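From: manipulation-lead
To: club-arm-list
Subject: Re: [club-arm] oven task, scoring and recording for the Kesville round

Replying to several threads at once. Trim your quotes, please. The archive is getting hard to search.

1. Task definition

The oven task for Kesville is now fixed as follows. The door starts closed. The sandwich starts on the tabletop. One episode covers opening the door, picking up the sandwich, and setting it on the rack. Closing the door is a separate episode with its own label. Mixing the two was what made the Stendesham set so painful to clean up.

The door handle is a thin curved bar and the fingers need a wide gap on approach. If you come in half closed, you push the door before you have it. With the door down, the glass becomes a clear pane close to the table. Stay well above it when you bring the sandwich in, and stop the episode if a finger touches it.

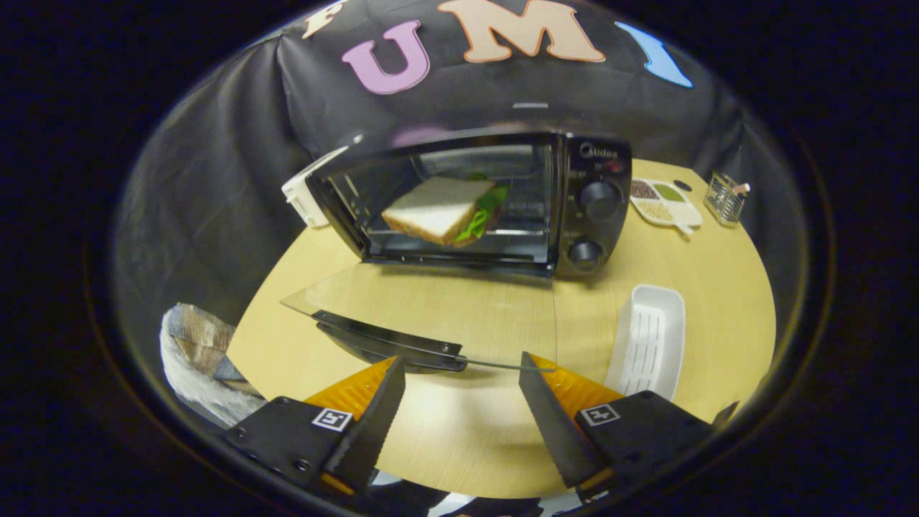
On the Hostov list digest, Re: oven task:

> We ran a version of this last term and lost a lot of time on the
> door. The policy learned to open it fine. What it did not learn was
> when the door was open enough. Ours would leave it at half travel
> and then drive the sandwich into the glass. Did you label the door
> angle at all, or are you trusting the images for that? Also, do you
> throw out episodes where the bread ends up tilted on the rack, or
> do those count?

No angle labels. We trust the images, with one rule for the operator: the door goes to full travel before the gripper leaves the handle. If it stops short, scrap the episode and start over. Half-open doors do not go in the training set at all. I would rather have fewer episodes than teach it a bad stopping point.

Tilted bread counts. The scoring sheet says "on the rack, inside the cavity" and has no line for angle. If Kesville changes that we will relabel.

2. Grasp

Hold the sandwich upright between the pads, with the layers standing. The grip force then goes across the stack and keeps it together. Gripping along the layers makes the lettuce slide out first and the rest follows. Close until the soft pads start to bend, then stop. 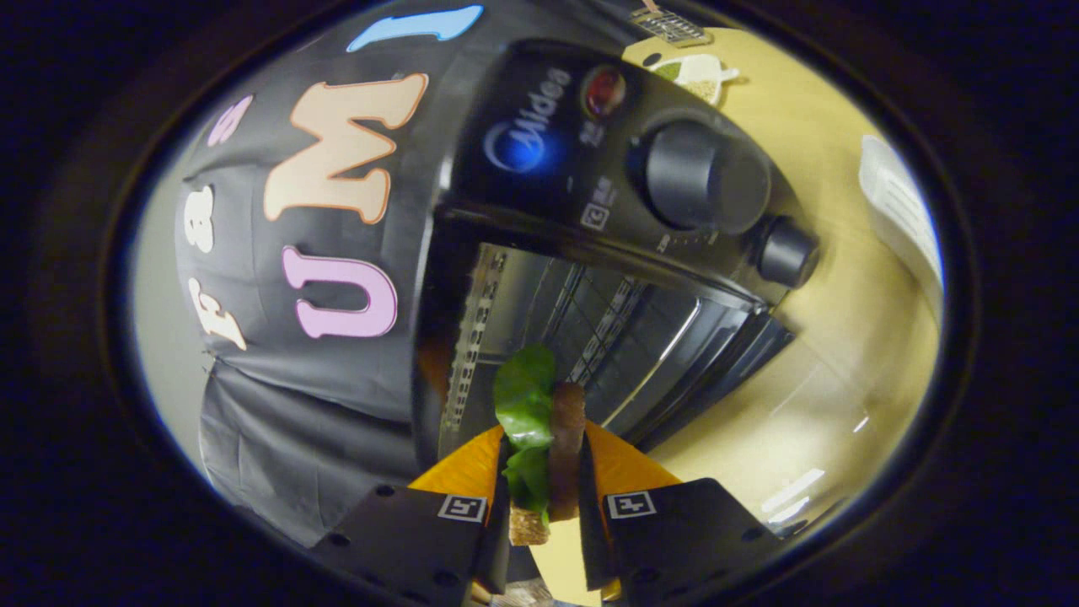
Keep both finger tags clear of the food. The width estimate comes from the two tags, and if one is hidden for more than a few frames the Frandsen script drops the whole episode without a warning. I have added a log line for this on the dev branch. It prints the episode number and the first bad frame. Pull before you process anything.

3. Counts

We have 293 episodes that pass the script. Of those, 90 are door closing only and should be kept in their own folder. The target before we train again is 50 more of the full task, with the tray and the utensil holder moved between episodes. Move them by a hand's width or more. Small shifts do not help.

Split the new ones among 4 operators. Operator style shows up in the data, mostly as approach speed, and right now the set is nearly all one person.

4. Approach speed

Slow down in front of the door. Most of our failed rollouts come from the last stretch, where the sandwich is level with the opening and the recorded motion is too fast for the policy to correct anything. Pause for one beat, line up with the rack, then go in straight.

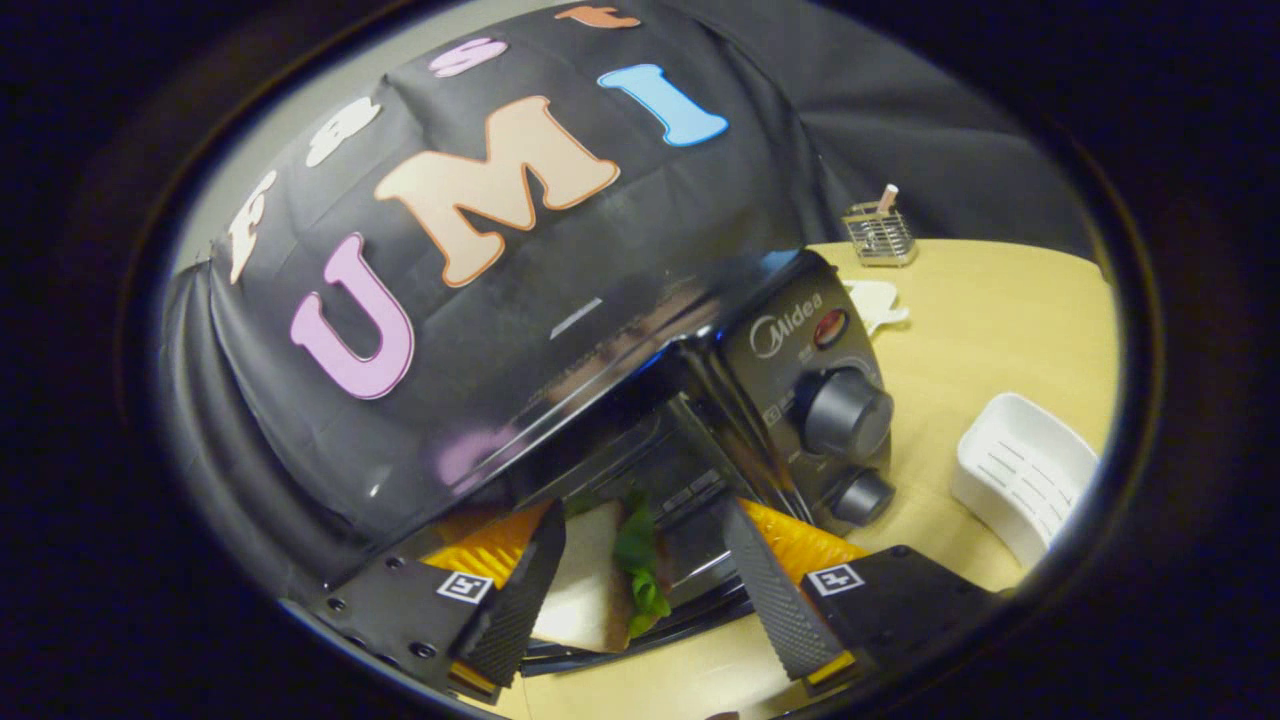
Do not rotate the wrist during the pause. If the sandwich is crooked at that point, back out and fix it over the table, then come in again. Recoveries like this are useful, so keep them in the same episode and put "R" in the notes column.

5. Still open

- Lens calibration file. Two versions are in the shared folder with the same name. Whoever uploaded the later one in May, please rename it and say on the list what changed.
- Kesville has not told us which oven they will use. If the knobs are on the left we will need new data, and I want to know that early.
- Battery labels have come off again. Use the tape in the second drawer.

Processing script runs at 6 p.m. Anything uploaded after that goes in the next batch.

-- 
club-arm-list
To leave the list, send "unsubscribe" in the subject line.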